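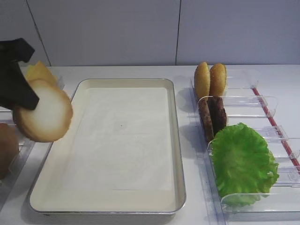 Burger table with the serving tray in the middle, cheese on the left and bun halves upright on the right.

Play Kitchens & Pretend Food › Help and Questions
896 shares

Burger Table: Your Questions Answered

Thank you for stopping by! We started this page when the same questions kept landing in our inbox at Lurna, and it has grown quite a bit over time, so please take what you need and skip the rest. If your question isn't covered, send us a note and Meenakshi Unnithan or Yae Oda will write back, usually by the next afternoon.

What does a burger table need?

Less than people expect. You want a serving tray, a clear rack on either side of it, and enough pretend food to build a burger from the bottom up: bun halves, a patty, cheese, tomato. Lettuce is nice to have if you own some. Everything else on a play kitchen shelf (the eggs, the donuts, the lonely shrimp) can stay on the shelf for this one. A plain white tabletop is lovely if you have it, as the colors of the food really stand out.

Why do the pieces stand on edge?

We love this question. When the slices lie flat in a bowl, the one you want is always at the bottom, and out comes the whole salad. Standing on edge between clear dividers, each piece shows itself and can be lifted straight up by its rim. Tomato and cheese are the ones that gain the most from it, being thin and inclined to stick together. Leave some slots empty, too — a rack packed from end to end is hard on small fingers.

Which side should the buns go on?

Whichever side you like! We tend to keep a few on both, so that two people can build without reaching across each other. If you have a left-handed builder in the house, try swapping the racks over for a week and see which way they ask for them back.

Should the tray be lined?

You can play without a liner and plenty of families do. We're fond of a sheet of plain white paper, cut a little smaller than the floor of the tray so it sits flat inside the corners. It quiets the clatter, it makes the whole thing feel like lunch at a counter, and it gives the cook somewhere to write the customer's name. A pack of 100 sheets lasts us a very long time. Set the bottom bun down on the paper first, cut side up, and the burger has its starting place.
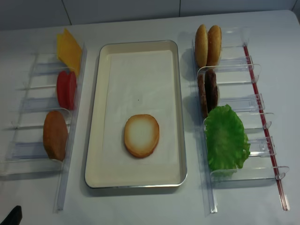 Misaki Hamada wrote in to say that she skips the white paper and uses the backs of old drawings, and that her two girls now take orders on them in crayon before a single tomato is allowed out of the rack. We've tried it since, and it's a very good idea, though you do end up keeping rather a lot of greasy-spoon paperwork on the fridge.

What order do the fillings go in?

Bottom bun, patty, cheese, tomato, top bun is how we write it on the order cards. Yasuo Sakamoto insists on tomato under the cheese and has sent us 2 letters on the subject, both of them charming, and we have no wish to argue with him. If you're using the table to practice following steps, pick one order and stay with it for a while before you start changing things around.

My burgers keep sliding apart. What am I doing wrong?

Probably nothing at all! Pretend food is smoother than the real thing and a tall stack will wander. Start by checking that the bottom bun is cut side up and lying fully flat on the tray, well in from the rim.

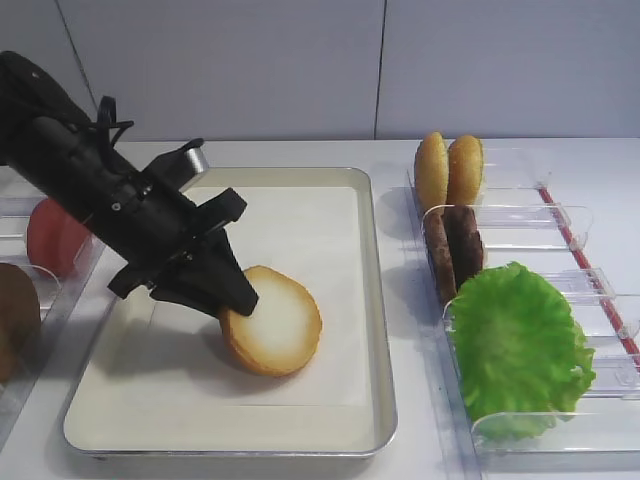 Once the bun is level, lower each slice onto the middle of it and let go slowly, and try not to drag the piece sideways to straighten it. If it lands crooked, lift it off and put it down again. Keep the stack modest as well. Four fillings is plenty for a beginner, and double cheeseburgers can wait until everyone is in a patient mood.

How do I clean the clear racks?

A soft cloth, lukewarm water and a drop of dish soap. Please don't use the rough side of a sponge, which leaves fine scratches that catch the light forever after. Dry the slots with a folded corner of the cloth. Trays can be washed the same way, and a wipe around the inside of the rim picks up most of the crumbs that find their way in from real snacks.

Can I mix pieces from different sets?

Yes, and we do it all the time. Our own buns came from a Tosto set and most of our cheese came with a Cunero one. Check the thickness of the slices against your rack before you buy, though. Very puffy patties may need a wider slot.

Do you sell single replacement pieces?

We do. Tomato slices are the ones that go missing most — ours have turned up in coat pockets and once in a rain boot. Quote part number 2802 for tomato, and tell us how many you're after. Orders are packed each morning except in July, when the shop slows down and parcels take a few days longer.

Posted in: Pretend Food, Kitchen Corner, Care Tips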